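Bring back the proper interval

I have been going to the pictures since I was small enough to need the cushion, and I've got one complaint that gets louder every year. Films are too long to sit through in one go, and cinemas should stop pretending otherwise. Give us the interval back!

I don't mean shorter films. I like a long film. I just want twelve minutes in the middle of it with the lights up.

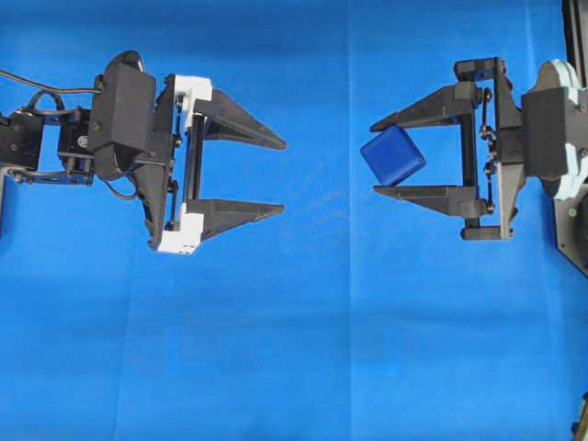
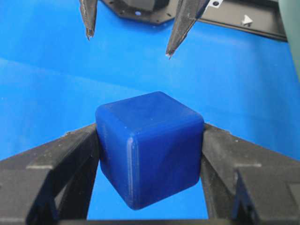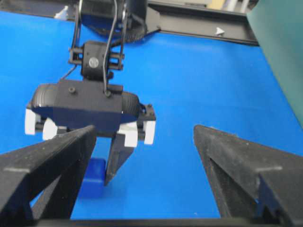 Noura Kassab wrote to me after my last grumble on this and said an interval would kill any thriller stone dead, that she goes to the cinema precisely so she can't pause it, and that if I wanted a break I could stay at home with the remote. Fair enough, Noura, and I did think about that one for a good while. But a pause at home is a different beast. At home I pause it because the phone's gone, or the cat wants letting out, and by the time I sit down again I've lost the thread (and usually my tea). In a cinema everybody stops together, and then everybody goes back in together, and in between you get to turn to whoever you came with and say "it's the brother, isn't it?"

I saw Sivetura in October with my cousin Qusai. Lovely film, gorgeous music, and it goes on for the best part of forever. Somewhere in the second half I stopped following the plot and started planning my route to the aisle. I went during what I thought was a quiet bit — two people on a boat, not saying much — and when I got back one of them was dead and the other was married. Qusai tried to whisper what I'd missed and got shushed from three directions. To this day I couldn't tell you who pushed whom.

Compare that with the old Famar, where my gran used to take us. The curtain came across, somebody appeared with a tray of ice creams, and the whole place started nattering. I remember those breaks better than I remember most of the films. You'd hear complete strangers arguing about the ending before it had happened.

People say directors would hate it. Some would, I'm sure. But plays manage it, and operas, and I've never heard anyone come out of a theatre saying the spell was broken by a small tub of vanilla. A clever director would use it, too. Imagine the cliffhanger you could hang on a break like that!

And the cinemas would sell more, surely? I would happily buy a second coffee. I won't buy a first one at the moment, not with a film over 90 minutes, for reasons anybody my age will understand.

The Zivlow has started doing one interval screening a month, mostly old epics, and I've booked for the next. Aisle seat, just in case they change their minds.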